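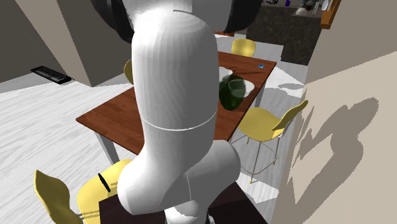
Carbide End Mill Set for General Job Shop Use: Equipment Review

Wilach Tooling Evaluation Office
Thursday, July 24, 2025

The Wilach office reviews cutting tools on behalf of member shops that do not have the staff or machine time to run their own trials. The present review covers the Plalel four-flute carbide end mill set, which was submitted for evaluation in March. The set is sold to small and mid-sized shops that cut a mixture of mild steel, stainless steel and aluminum and that prefer to buy one general line of cutters for all three.

Contents of the set

The set contains 13 end mills in inch sizes, with diameters from 1/8 inch to 3/4 inch. Several diameters are supplied in both a standard and a long flute length. All are square end, with a coated cutting portion and a plain ground shank. The tools arrive in individual plastic tubes inside a steel index box. Each tube carries a printed label showing the diameter, flute length and overall length. The same information is laser marked on the shank, although the marking on the two smallest sizes was difficult to read without magnification.

A speed and feed card is included. It is printed on both sides and covers slotting, side milling and finishing. Shops should note that the card assumes a rigid machine and a shrink-fit or hydraulic holder. Members using ordinary collet chucks on older knee mills will need to reduce the feed values. The card does not say so.

Test conditions

Testing was carried out at the Toledo shop on a vertical machining center with flood coolant. Coolant concentration was checked at the start of each shift. The workpieces were blocks of 1018 steel, 304 stainless and 6061 aluminum, squared and faced before use. The 1/2 inch standard length tool was used for most of the work, and spindle speed for side milling in mild steel was held at 2,750 rpm. A Gusness set of comparable price, already in regular use at the shop, was run under the same program for comparison.

Shank diameter and runout were inspected before any cutting took place. All shanks in the Plalel set were within the stated tolerance. Runout, measured in the same holder throughout, was acceptable on every tool except one of the 1/8 inch cutters. The supplier replaced that cutter within 5 working days and did not ask for the original to be returned.

Results in mild steel

Performance in 1018 was good. The cutting edges wore evenly, and chips cleared the slot at full recommended depth. Wall finish on side milling passes was consistent from the first part to the last. Tool life on the 1/2 inch cutter was roughly 33 percent longer than that of the Gusness tool before flank wear reached the limit set for the trial. The long flute versions produced some chatter at full width, and the operators reduced radial engagement to correct it.

Results in stainless steel

The results in 304 were less even. The larger diameters performed well and held size. The 1/4 inch and smaller tools showed chipping at the corners when used for slotting, and two of them were withdrawn before the end of the planned run. The Gusness tools, which have a small corner radius, did not chip in the same operation. Members who cut a large amount of stainless should consider whether a square corner is required by the drawing. Where a small radius is permitted, a different cutter would be the safer purchase.

Results in aluminum

Four flutes leave limited room for aluminum chips, and the set behaved as expected in this material. Light finishing passes were satisfactory. Deep slotting caused chip packing at moderate feeds, and the operators returned to two-flute and three-flute tools for that work. The sales literature describes the set as suitable for aluminum without qualification. In the view of this office, that statement should be limited to finishing.

Regrinding and replacement

All sizes can be bought singly, and the single prices are reasonable in relation to the set price. Tools of 3/8 inch and above are accepted for regrinding and recoating through the supplier. Two reground 1/2 inch cutters were tested. Both cut acceptably, with a slight reduction in diameter that must be entered in the tool table. The supplier's paperwork listed the new diameter in each case, but operators should confirm it with a presetter.

Storage and handling

The index box is solid and closes securely. The tubes fit tightly in their slots, and gloves make them awkward to remove. One hinge pin worked loose during the trial and was pressed back into place.

Recommendation

The set is recommended for shops whose work is mainly carbon steel, with occasional stainless in the larger diameters. It is not recommended as the only set in a shop that slots aluminum on a regular basis. Members may request the full wear measurements from the Wilach office in writing, stating the material and tool diameter of interest.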